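The housework robot is still stuck at the door
Aug 7, 2020

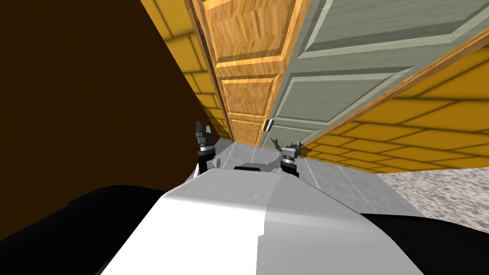
Rudmont says its two-armed helper will be doing household chores by December. I have heard that sort of promise before, usually from people who don't do much vacuuming.

The company points to 563 practice runs in its Hirkura simulator, of which 327 ended with the job done. That is a bit over half — and in a made-up house, where no kid leaves a schoolbag in the hall.

Doors are still the sore point. A handle that sticks, or a hinge that drags, can end a run before the chore has started. Rudmont's answer is more practice.

Maybe so. I'd like to see it carry one basket of washing through my place first.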